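Events > Open Days > Notes from the Dorareck open day

I've been wanting to get inside Dorareck for a long time. It's a small outfit on the edge of Dallport, and twice a year they open the doors to anyone who signs up, which this October meant 20 of us in the parking lot at nine in the morning, holding coffee and pretending we weren't excited. I was very excited.

I had pictured a big arm behind glass and a rope to stand behind. We did get a big arm for about ten minutes, up in the front hall, and it was fine. The part I want to write about happened in the back, where they teach machines to handle ordinary household stuff by having people do it first with hand-held grippers. You hold a handle, you work the jaws, and everything you do gets recorded. Then you do it again. And again!

Amra Pavlović ran our group. She has been recording since the Dallport site opened and she's the kind of guide who answers the question you asked, even when the answer is "we don't know yet." Her current set is called Kerkwood, and it's all tabletop tasks: pens, cards, soft things, things with stems. They stood at 559 recordings the morning we came through, and the target is 1000. I asked how long a session lasts and she said until your wrist complains.

What surprised me was how homey it all is. They want clutter. They want patterned cloth and strong light from one side and objects that don't match, so a lot of the work gets done on tables that look like somebody's aunt just left to put the kettle on. There was a yarn sunflower with a FOR YOU ribbon on it and I would have happily taken it home.

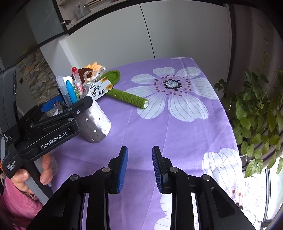 Having a go myself

Everyone who wanted a turn got one. My job was to take a pen out of a cup and lay it down flat. I do this forty times a day and I was terrible at it. You lose all the feeling in your fingertips, so you end up watching the pads and guessing how hard to squeeze. My first pen shot out sideways. My second went in the cup again, upside down. Amra said both would be kept, labeled as misses, and I'm a little proud that my clumsiness might be useful to a machine someday.

Then she put a second gripper in my other hand, and that was a whole new sport. One side holds the cup steady, the other does the picking – easy to say. My left hand kept copying my right. A retired dentist in our group picked it up right away and got a round of applause.

The talk afterward

We finished with a short talk by Amra Nikolaidis (yes, two Amras, and they share an office, and the mail is apparently a mess). She went through how a recording turns into something a robot can learn from, and she was good on the dull parts, like throwing out takes where the person hesitated too long. She also showed a clip of an arm they call Atanasov trying to pick up a paper card from a tablecloth. It slid the card along for nearly a minute. I have never rooted so hard for anything.

I left with a page of notes and a sore thumb. The next open day is in spring, and sign-up goes through the front desk. Wear short sleeves or something you can push up, and go early in the line if you want more than one turn with the grippers – I got back in line twice.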